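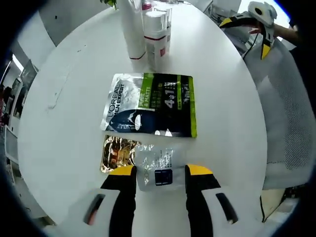

Wastberg gripper trial: common questions

The trial compares two fingertip sets, Kurno and Fovell, on the same hand-held gripper body. We wanted to know which one picks up thin, flat goods without creasing them, and packets on a smooth table are a hard case for both. The gold foil packet gets its own line in the results, with a surface as reflective as a mirror and crinkles that throw reddish-brown reflections back at the camera. The small silver sachet is listed separately from the larger Pure & Matte packet.

Which tips should I start with?
Kurno, if most of your items are flat. The edge is thinner and gets under a sachet more easily. Fovell tips are softer and do better on bottles and boxes.

How many picks did you log?
1865 in all, across both sets. Of those, 720 were on foil.

Do I need to recalibrate after changing tips?
Yes. Close the fingers fully, open them fully, then run the width check. It takes almost 3 minutes. If you skip it, the opening width in the log will be wrong and we can't correct it later.

Can two people record at the same table?
Yes. Agree on who reaches first, and keep the cables on your own side. Start both recordings before either of you touches an item.

Does shiny packaging upset the camera?
Sometimes. Tracking follows the room and the tabletop, and a bright reflection close to the lens can pull it off for a moment. Lock the exposure before you start — auto exposure made this worse in March.

What counts as a failed pick?
A drop, a second attempt, or a packet dragged to the table edge to get a finger under it. Dragging was argued over, and Fadi Sayegh's rule is the one we kept: if the packet slides more than its own length, log it as failed.

Will the tips fit the Domański arm?
The Fovell set fits with the short adapter. Kurno tips need the long one, and we have not tested them there yet.

Where do I report a worn tip?
Write the tip number on the trial sheet and put the tip in the returns tray. Do not swap it in the middle of a set.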